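Unit 5: Collecting demonstrations
Notes by Benedicta Amoah

Last unit covered what a policy takes in and puts out. Now we look at where the examples come from. In the Simville lab we collect them by hand: one person guides the arm through a task while the software records the wrist camera, the joint positions and the gripper opening.

One complete run of a task is an episode. Keep these points in mind when you record:

Start each episode from a different arm pose. If every run begins in the same place, the policy learns that place and little else.

Move at a steady pace. Long pauses teach the policy to pause.

Keep a run in which you missed and then corrected. Delete a run only if the recording itself failed.

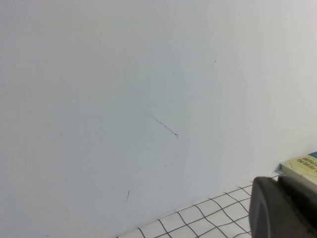 The wrist view changes a great deal within an episode. For part of the time the object may be at the edge of the image or out of it, and most of what the policy gets is background. Joint positions help here, and so does a second, fixed camera – we will compare the two setups in Unit 7.

Labels are written after recording, one short sentence per episode. Name the object and the goal, as in "put the book on the shelf." Kwaku Dogbe and Araba Wumbei will check the labels for consistent wording before training.

For the lab: work in pairs and record more than 5 usable episodes each. Switch operators halfway through. Save everything to the Woltesura folder under your group name, and hand in one page on which episodes you deleted and why.

Reading: course pack, chapter 2.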